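Trays and boards, Zusthorpe kitchen

Serving pieces kept on the worktop at Zusthorpe, photographed in April. Stock number 534 covers the trays, 2191 the boards. Both groups are stored flat and oiled every 2 months. Lightfoot supplied the oil; the labels are by Drutis.

Trays are listed by rail height and type of handle. Slot handles are easier to wipe down than rope, and the rope ones are being withdrawn. Boards are listed by length and end shape. Anything with a split over 20 mm goes to the Titus workshop for gluing.
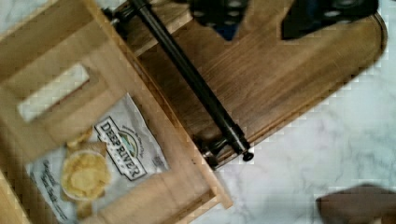 Snacks are left in their bags until serving, as crumbs collect along the inside of the rails. Pale wood marks sooner than brown and should be wiped with a damp cloth the same evening.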